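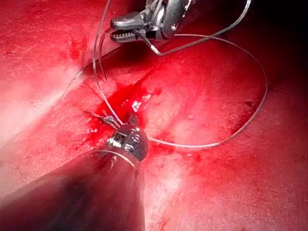
Search this site Enter keywords Go

Unit 5: Planning the purchase of a surgical robot

Handout for the course in hospital equipment planning, Partington

Please read this handout before the class and bring your calculator. We will work with one case, the Ketbridge hospital, which wishes to start robotic surgery and has asked for money for the equipment. The numbers are set by me for the exercise.

1. What is a cost for one day, and what is a cost for every day

Students often begin with the price of the robot itself. It is the largest number on the paper, so the eye goes there first. But the request from Ketbridge has four parts:

- the robot, paid once
- the changes to the room (floor, power, doors)
- the yearly service contract
- the instruments and the suture material

The first two are capital. The last two come back every year, and they must stand in another budget. In the first version of the request, all four were added together in one line. Please do not do this in your own work.

2. Instruments

An instrument of this kind has small joints and pins at the wrist, and in our case the supplier, Trorava, allows 30 uses for each one. After this it must be replaced, also when it still looks good. A needle driver and a grasper have separate prices and separate limits, so keep one row for each in your table.

Suturing needs two instruments at the same time. If you plan for one only, your yearly number will be too low. 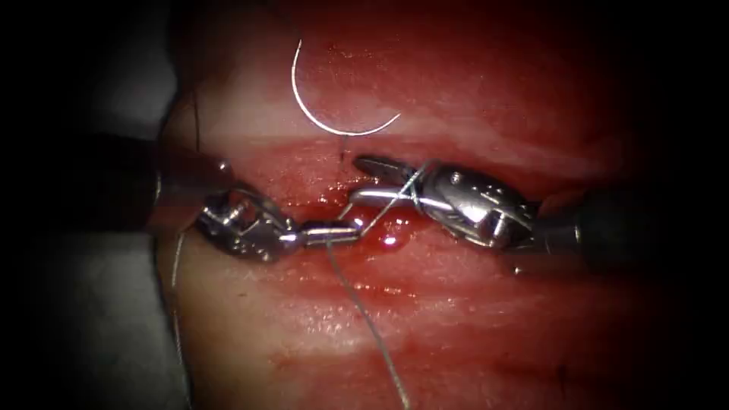 Fig. 2. Knot tying with two instruments over the incision line.

Ketbridge plans 47 operations in the first year. To find the number of instruments, divide the operations by the permitted uses and round up. For one type of instrument the answer is 2. Then add the reserve: one instrument may be in cleaning while another is in the operating room. The exercise does not give you the reserve. You must propose it and defend it in a few sentences.

3. Training time

This part is forgotten in many plans. A surgeon who has good hands in open surgery must still learn to handle needle and thread through the robot, and the hours in the simulator are paid hours. Ask the supplier three things in writing - how many training places are in the price, who pays the travel, and what happens if a trained person leaves the hospital.

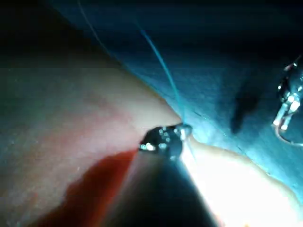 Lucyna Olszewski
Course lecturer, equipment planning

4. Comparing two offers

The second offer in our case is from Brivby. Its robot has a lower price, but the service contract is higher and begins in the first year. Compare both offers over 5 years and put all costs in the same table, year by year. Write also what is not included. Drapes, for example, are in one offer and missing in the other.

5. Homework

Prepare the table for both offers and one page of text for the hospital director, who is not an engineer and has little time. Use short sentences. Send the table as a separate file, with your name in the first row.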